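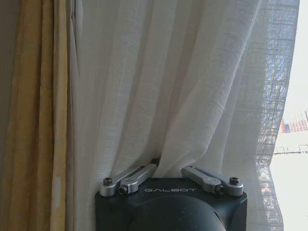
Yellow curtain and white sheer one, with daylight coming through.

The window side of our rented room

I put together this small gallery for the friends who ask me how we live now in Zarer. Most of them want to see the kitchen, but the kitchen is the same as every kitchen. The part of the room which I like the most is the window, so I begin from there.

When we moved in, the window had only a roller blind, and it was broken on one side. My sister-in-law Perihan Yurt said that a room on a high floor needs two curtains, a heavy one for sleeping and a thin one for the day. We bought both from a shop called Akyol, near the bus station. The heavy one is mustard and cream, depending on the light. The white one has a weave like linen, and it is the one I look at in the mornings when I drink my tea.

A few practical notes, for those who want to do the same at home. We ordered the white fabric at double the width of the window, so that it makes big soft folds. The lady in the shop wanted to sell us less and she was surprised. I wash the white curtain two times in a year, and I hang it back on the rail while it is still damp. The yellow one I only brush. Strong sun is not good for colored fabric, so please ask about the lining before you pay. I did not ask.

Behind the sheer fabric you can notice a checkered mesh, the kind they use on construction. I do not love it, but the white curtain makes it softer, and in the evening it becomes almost a pattern.

The second picture is the view outside. Perihan asked me why I need curtains at all if I have such a sky. She has a point - but she does not sleep here in summer!

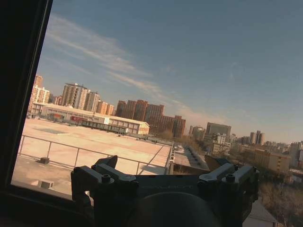

Blue sky, the city, and the wide flat roof with its railing.

I like the color of this roof in the sun, a pale beige with some darker stains. At the far end there is a long low building with many windows and a red sign. The letters are too small for me from here, and I still did not walk there to read them.

More pictures of the room will come in September, when the new shelf is on the wall.

Zübeyde Öztürkmen, July 2018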